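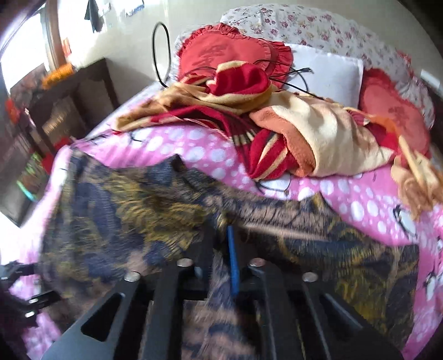 알홀름(Alholm), 2019년 9월 3일 화요일

손에 쥐는 그리퍼를 이용한 가정 내 직물 정리 동작의 예시 수집
레마(Lema) 과제 학생 연구 보고서

1. 연구의 배경

본 보고서는 레마 과제의 1차 수집 기간에 수행한 작업의 경과와 결과를 정리한 것이다. 레마 과제는 침구와 의류처럼 형태가 일정하지 않은 물체를 다루는 동작을 학습 모델에 가르치기 위하여, 사람이 직접 수행한 동작 예시를 확보하는 것을 목적으로 한다. 본 연구조는 그중 침실 환경을 담당하였다.

단단한 물체를 집어 옮기는 동작은 물체의 위치와 자세만 알면 상당 부분 기술할 수 있다. 반면 천은 집는 지점에 따라 전체 모양이 달라지고, 같은 옷이라도 놓일 때마다 주름과 접힘이 다르다. 규칙을 미리 작성하여 모든 경우에 대응하는 방식은 현실적이지 않다고 판단되어, 과제 계획 단계에서 모방 학습 방식이 채택되었다. 이 방식의 성패는 예시의 양과 함께 예시가 얼마나 다양한 초기 상태를 포함하는가에 달려 있다.

실험실에 마련한 모의 침대에서는 단색 시트와 동일 규격의 수건만을 사용하였으므로 배경과 물체의 구분이 지나치게 쉬웠다. 이에 7월부터 수집 장소를 실제 거주 공간으로 옮겼다.

2. 장비 및 수집 환경

수집에는 오르코손(Orkoson) 손잡이형 그리퍼를 사용하였다. 좌우 대칭의 검은색 링크 기구가 중앙으로 모이는 구조이며, 카메라가 그리퍼에 부착되어 있어 조작자의 시점이 아닌 집게의 시점에서 영상이 기록된다. 기록된 영상과 집게의 개폐 값은 그룰텔(Grultel) 기록 프로그램을 통하여 하나의 파일로 저장하였다.

수집 장소는 거주자의 서면 동의를 받은 6개 가정의 침실이다. 침구는 각 가정에서 평소 사용하는 것을 그대로 두었으며, 색상이나 무늬를 이유로 교체하지 않았다. 보고서 첫머리의 사진에 보이는 침대의 경우 흰 점과 펭귄 그림이 인쇄된 분홍색 시트 위에 남색과 겨자색 잎무늬 계열의 어두운 천이 넓게 놓여 있고, 그 뒤로 여러 색의 플리스 담요와 하트 모양 쿠션형 베개가 이어진다. 무늬가 있는 물체가 무늬가 있는 바탕 위에 놓이는 이러한 조건은 실험실 자료에는 전혀 포함되어 있지 않던 것이다.

3. 수집 절차

동작은 펴기, 접기, 옮기기로 구분하였다. 한 회의 예시는 다음 순서로 진행하였다.

가. 조작자는 대상 천을 임의의 모양으로 침대 위에 놓고 손을 뗀다.
나. 그리퍼를 침대 발치 쪽의 시작 위치에 두고 기록을 개시한다.
다. 지정된 동작을 중단 없이 수행한다. 집기에 실패한 경우 같은 기록 안에서 다시 시도할 수 있으나 맨손으로 천을 만져서는 안 된다.
라. 동작을 마치면 집게를 벌린 상태로 잠시 정지한 뒤 기록을 종료한다.
마. 기록지에 동작 구분, 천의 종류, 재시도 여부를 기입한다.

초기에는 조작자마다 천을 놓는 방식에 습관이 있어 비슷한 초기 상태가 반복되었다. 이를 줄이기 위하여 2주 차부터는 동작을 수행할 사람과 천을 놓을 사람을 분리하였다. 한 조작자가 연속으로 작업하는 분량은 24회로 제한하였고, 이후 역할을 교대하였다.

4. 수집 결과

수집 기간 중 저장된 예시는 총 2,606건이다. 이 가운데 39건은 영상과 개폐 값의 시각이 일치하지 않아 학습용 자료에서 제외하였다. 제외된 기록은 삭제하지 않고 별도 폴더에 보관하였으며, 동기화 오류의 원인을 조사하는 데 사용할 예정이다.

재시도가 포함된 예시는 제외하지 않았다. 계획서 초안에서는 한 번에 성공한 동작만을 채택하도록 하였으나, 지도 교원과의 중간 검토에서 실패 후 회복하는 과정 역시 모델이 배워야 할 내용이라는 의견이 제시되어 기준을 변경하였다. 다만 재시도 여부를 표시하는 항목을 추가하여 추후 두 집단을 나누어 비교할 수 있도록 하였다.

5. 확인된 문제점

첫째, 동작이 빠를 때 영상에 흔들림이 발생하였다. 카메라가 그리퍼와 함께 움직이므로 가까이 있는 천의 표면이 특히 흐려지며, 잎무늬와 같이 조밀한 무늬에서는 천의 가장자리를 식별하기 어려운 구간이 있었다. 조작 속도를 낮추도록 안내한 뒤 증상이 완화되었으나 완전히 해소되지는 않았다.

둘째, 창이 화면에 들어오는 각도에서는 창 부분이 과다 노출되었다. 커튼을 닫고 수집하는 방안을 검토하였으나, 실제 사용 환경과의 차이가 커진다는 점을 고려하여 조명 조건을 인위적으로 통일하지 않기로 하였다.

셋째, 두꺼운 플리스 담요는 집게가 표면의 일부만 무는 경우가 많아 펴기 동작의 소요 시간이 길었다. 얇은 의류와 동일한 집기 깊이를 적용하는 것은 적절하지 않은 것으로 보인다.

넷째, 기록지의 천 종류 항목이 지나치게 단순하였다. ‘담요’와 ‘의류’만으로는 무릎담요나 숄 등을 일관되게 분류할 수 없어 조작자 간 기입 결과가 서로 달랐다. 해당 항목은 영상을 다시 확인하며 재분류하고 있다.

6. 향후 계획

재분류가 끝나는 대로 가정 한 곳의 자료를 평가용으로 분리하고, 나머지 자료로 기준 모델을 학습할 계획이다. 평가용 가정의 침구는 학습 자료에 한 차례도 포함하지 않는다. 2차 수집에서는 두 사람이 각각 그리퍼를 들고 이불의 양 끝을 잡는 동작을 추가하며, 이에 필요한 기록 양식의 개정안은 부록 2에 수록하였다.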